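Projects > Pantry > snack-sort > README

Reading time: 7 min

# snack-sort

A small data card for a small subject: packets of snacks, a table, and clear plastic bins. If you came looking for groceries in general, you want a bigger project with a bigger cupboard. We have packets. They crinkle, they slide, they are full of air, and they are the only thing in the house that everybody has an opinion on.

The collection is maintained by Anežka Brabec. Complaints about the labels go to her. Complaints about the flavors go to whoever did the shopping, and there is a separate page for that which I'm not going to link.

## What's in it

There are 833 records in the current release. Of those, 545 have a finished sort, meaning every packet that was supposed to end up in a bin ended up in a bin. The remainder are partial sorts, abandoned sorts, and a stubborn group where the packet went in and then leaned over the rim until it came back out. We kept those. They are labeled `returned`, and they're more useful than they sound.

Each record is one table's worth of packets. It has a start photo, an end photo, a plain text list of what was put out, and a notes field. The notes field was meant for short remarks like "two of the same brand". It is now the longest part of several records. Please don't train anything on the notes field unless you want it to sigh.

## The table

White top, light wooden sides, gray floor. We tried a patterned oilcloth for a week in May and spent the rest of the month taking it back out of the data. White is dull and shows every crumb, and it makes the corner of a white packet vanish when the light is wrong, but the other choices were worse. The oilcloth had lemons on it. Lemons are the same color as half the snacks sold in this country.

Packets start flat. Anything standing up at the start gets laid down, even if it looked very proud of itself. They may touch but they may not overlap, and the annotator may not arrange them by color, however restful that would be. Two early batches were laid out in a sort of rainbow and had to be redone.

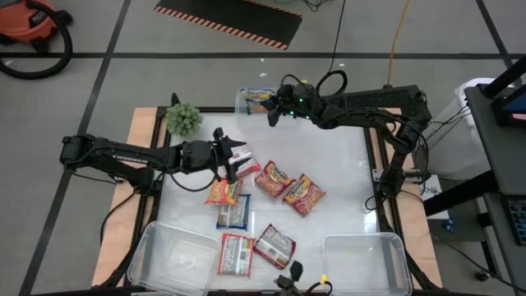
*Mid-sort: one blue and yellow packet in the top bin, seven still on the tabletop.*

The plant is staying. It lives at the upper left corner, it is round and green and made of little rosettes, and it has its own label (`plant`) so that nothing tries to file it under salad. Several people have written to ask whether it could be moved "for cleanliness". The table is clean. The plant is also clean. If your method can't tell a succulent from a bag of chips, we would all like to know that early.

## Bins

The bins are clear plastic. This was a decision, and we had 4 long conversations before making it. Clear bins let you see what's inside from nearly anywhere, which is handy, and they also put a bright smear of reflection across whatever is inside, which is less handy. The opaque ones we bought first, from Lalance, were a pleasant gray and hid everything below the rim. You could have put a shoe in there. They now hold batteries.

A packet counts as in the bin when all of it is past the rim and it stays there by itself. Resting on the edge is `rim`. Standing in the bin with its head out is `rim` as well, and yes, we know tall packets get a raw deal. Tall packets should have thought of that.

The bins get wiped at the end of every session with a dry cloth. Not the blue spray. The blue spray leaves a film, the film picks up salt dust, and by the next morning you have a frosted bin and a bad mood.

## Packets

We describe packets by what a person would say if asked to fetch one: "the pink, red and white one", "the blue and yellow one". The brand goes in a second field if it can be read, and stays blank if it can't. Do not guess. A crumpled logo looks like every other crumpled logo, and we once had a whole afternoon of pretzels entered as dried mango on the strength of a single orange triangle.

The fields are:

- `look`: main colors, largest area first
- `brand`: as printed, or blank
- `size`: small, medium, party
- `state`: sealed, opened, or suspicious
- `where`: table, bin, rim, floor

`suspicious` covers packets that are sealed but noticeably flatter than their twins. Usually it's a slow leak along the seam. We swap them out when we can, but a flat packet behaves so differently from a plump one that a few stay in rotation on purpose. They lie down nicely and they're hard to get hold of.

`party` size shows up in 40 records only. The bags are too big for the bins, and a sort with a party bag in it tends to turn into a story about the party bag. Fine in life, poor in a dataset.

All packets are shop-bought and real, with real contents. We did try filling empties with shredded paper to save money. Shredded paper doesn't shift the way chips do. It just sits in there like a pillow. The filled ones were retired and the records with them.

## Wear

A packet is good for a few sessions. After that the print starts to rub off along the creases, the corners go soft, and the contents have become powder with ambitions. Retired packets are listed in `retired.txt` with the reason. The most common reason is "creased". The second is "eaten", and we're aware that this is not a form of wear.

Please stop eating them. If a packet is missing from the shelf, its twin has to be bought, and the shop changes its designs more often than we would like. The Marwat crackers came back with a new front in the middle of a batch, same name, same box on the shelf, entirely different colors. Records from before and after carry `marwat_old` and `marwat_new`, and anyone who merges them will get a message from Anežka.

## Known problems

Shiny packets. Foil ones throw a highlight that wanders as they move, and in some end photos the highlight has swallowed the entire name. We turned the ceiling light off and used the side lamp for later batches, a Bellero thing with a paper shade, and it helped with the foil and made everything else a bit like dinner.

Duplicates. Two packets of the same flavor on one table are fine, but which one is which stops being knowable as soon as they've both been moved. We number them in the order they were laid down and then accept whatever happens next. If your work depends on telling identical twins apart, skip the records tagged `dup`.

Crumbs. An opened packet that should have been marked `opened` will give itself away on a white table. There are records with crumbs and no opened packet in the list. We've been over them twice. I have my theories.

Floor. Packets fall. They make a sound like a small round of applause. A fallen packet is labeled `floor` and left there until the end of the record, since picking it up halfway confuses the packet list, and also the person doing the picking up.

## How to read a record

Start with the packet list, then the end photo, then the start photo. It feels backward and it saves time. Most questions about a record are really questions about where one particular packet ended up, and you can often answer that without ever looking at how the table began.

If the list and the photo disagree, believe the photo. The list was typed by a person standing up.

Packets that are partly covered by something still get listed if enough shows to name the colors. If all you have is a sliver, put `unsure` in `look` and move on. Nobody is going to mark you down for an honest `unsure`. I will mark you down for "beige?".

## Changes

The release of Wednesday, July 4, 2018 removes the lemon oilcloth (for good, I hope), splits the Marwat crackers, and fixes a typo that had made every medium packet a "median" packet. Folder names have not changed. The Jasteck rice cakes have been moved out of `chips/` and into `other/`, following a debate that went on far longer than anyone's interest in rice cakes.

Planned next: soft pouches with a zip top, and maybe a deeper bin. The pouches are already on the shelf. Someone has opened one.

## Using it

Free for teaching, tinkering and research. Credit "snack-sort, A. Brabec" somewhere a reader might find it. Corrections are welcome as a short message with the record number and what's wrong with it. Send one correction per message, please, and leave out the recipe suggestions.

Contact: Anežka Brabec, via the project page | © 2018 snack-sort | Back to top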